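Cinéma : la Stestura ouvre un cycle de reprises consacré à la comédie sportive

L'association Stestura présentera en avril, dans la salle Trutiretti, un cycle de onze longs métrages consacré à la comédie sportive. Le programme, arrêté la semaine dernière en lien avec le distributeur Vudari, réunit des films rarement montrés en salle depuis leur sortie, dont deux n'avaient jamais été sous-titrés en français. Les projections auront lieu en soirée, à l'exception de la séance du dimanche, fixée à 16 heures.

Le genre occupe une place singulière dans l'histoire des studios. Longtemps tenu pour mineur par la critique, il a pourtant fourni au cinéma populaire quelques-uns de ses portraits les plus sévères du sport professionnel : vestiaires soumis aux impératifs financiers, entraîneurs convertis en gestionnaires, joueurs vieillissants maintenus sur le terrain à coups de piqûres. Le cycle s'attache à cette veine satirique et laisse de côté les récits de victoire, déjà largement diffusés à la télévision.

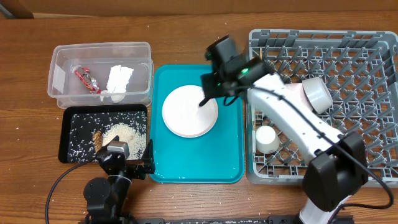 Plateau noir garni de riz, bac transparent et assiette blanche sur une table en bois.

La sélection s'ouvrira sur « Vương », comédie dramatique dont l'action se déroule dans un club de boxe de quartier menacé de fermeture. Le film n'avait connu à l'origine qu'une exploitation limitée, dans un montage raccourci par son producteur. La version retenue rétablit deux scènes supprimées, parmi lesquelles une longue conversation entre l'entraîneur et le propriétaire des murs, qui modifie sensiblement le sens du dernier combat. Vudari, détenteur des droits pour la France, a fait procéder à un nouveau transfert à partir de l'internégatif. La bande sonore a fait l'objet d'un nettoyage léger – le souffle d'origine a été conservé dans les passages dialogués.

Les autres titres seront présentés par ordre de production, afin de rendre perceptible l'évolution du ton. Les premiers conservent la structure de la farce, avec ses équipes de maladroits et ses arbitres corrompus. Les suivants accordent davantage de place à la négociation des contrats, aux blessures et à la fin de carrière. Dans plusieurs d'entre eux, le match final est expédié en quelques plans, ou tout simplement absent. Cette désaffection pour la compétition elle-même fera l'objet d'une table ronde, organisée à l'issue de la sixième séance et ouverte à l'ensemble des spectateurs.

Chaque projection sera précédée d'une introduction de dix minutes portant sur les conditions de tournage et sur l'accueil du film à sa sortie. Un livret de 80 pages, édité par la Stestura, sera mis en vente à la caisse. Il comprend les fiches techniques complètes, une filmographie sélective et la traduction de critiques d'époque encore inédites en français. L'ouvrage pourra également être consulté sur place. 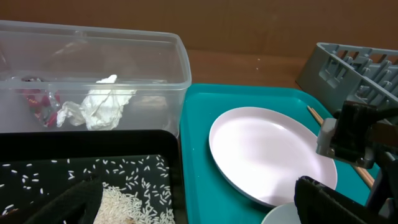
Sur le plan technique, la salle Trutiretti assurera la projection de la majorité des copies en numérique. Deux films seront toutefois montrés en 35 mm, l'état des éléments disponibles ayant été jugé satisfaisant après vérification. Les spectateurs sont informés que l'une de ces copies présente une dominante rose dans sa troisième bobine, conséquence du vieillissement de la pellicule. La Stestura a choisi de la maintenir au programme, aucun matériel de meilleure qualité n'ayant pu être localisé auprès des archives consultées.

L'ensemble des films sera proposé en version originale sous-titrée. Les sous-titres ont été révisés pour les besoins du cycle, avec une attention particulière portée au vocabulaire sportif, souvent traité de manière approximative dans les versions antérieures. Certains termes sans équivalent exact ont été laissés dans la langue d'origine et font l'objet d'un bref glossaire en fin de livret.

Les billets seront disponibles à la caisse de la salle et en ligne à compter de l'ouverture des réservations, annoncée sur le site de la Stestura. Un abonnement donnant accès à toutes les séances est prévu, ainsi qu'un tarif réduit pour les étudiants et les demandeurs d'emploi. Les places ne sont pas numérotées. L'accès à la salle n'est plus autorisé une fois la présentation achevée.

Une reprise partielle du cycle est à l'étude dans d'autres villes de la région. Vudari a par ailleurs confirmé la parution d'une édition vidéo de « Vương », qui comportera les deux montages du film ainsi que la bande-annonce d'époque. Le calendrier de cette sortie sera communiqué ultérieurement.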